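About Fevcombe

Fevcombe makes and repairs furniture feet, pads and glides for schools, libraries and care homes. We have been in Talport for 11 years. Before that the business was a single bench in the back of a hardware store in Renley, where most of the work was fixing wobbly chairs.

We now look after furniture in 44 buildings across the county. A typical visit covers dining chairs, stacking chairs, desks and the odd piano stool. We check each leg, take off what has worn out, clean the old glue away and fit a new pad in the right size. Larger jobs come back to the workshop.

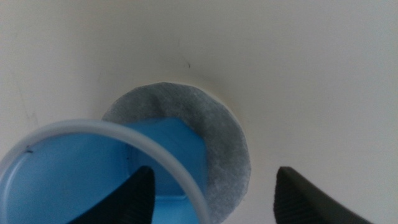 Floors are the reason most customers call us. A chair leg with a missing pad will mark vinyl in a few weeks and can ruin a wood floor over one school year. We keep several kinds of pad in stock, and the choice depends on the floor and on how often the chair gets moved. Fibrous gray material like the round piece in the photo, with its speckled, slightly fuzzy look, is the sort of thing people often picture when they think of a floor pad. On rough concrete we would suggest a hard glide, and on tile it can go either way.

Orders start at 200 pads for delivery. Smaller amounts can be picked up at the Talport counter, where you are welcome to bring in a chair and try a few sizes. The counter closes for stock-taking for part of May, and the dates go up on the door.
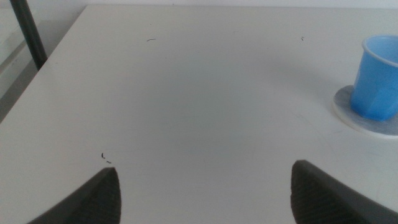

Janaína Toledo
Workshop Manager

I joined Fevcombe when we moved to Talport, and I plan the repair schedule and train new staff. Everyone starts with 2 weeks of cleaning chair legs before they fit anything. It is slow work, but a pad will not stay on over old glue and floor wax.

We buy most of our adhesive from Alemneh, a family supplier on the other side of town, and we collect it ourselves. Worn pads can be returned to us in any bag or box when you place a new order.

To book a visit, call the workshop between 8 a.m. and 4 p.m. Please have the type of floor and the number of chairs ready.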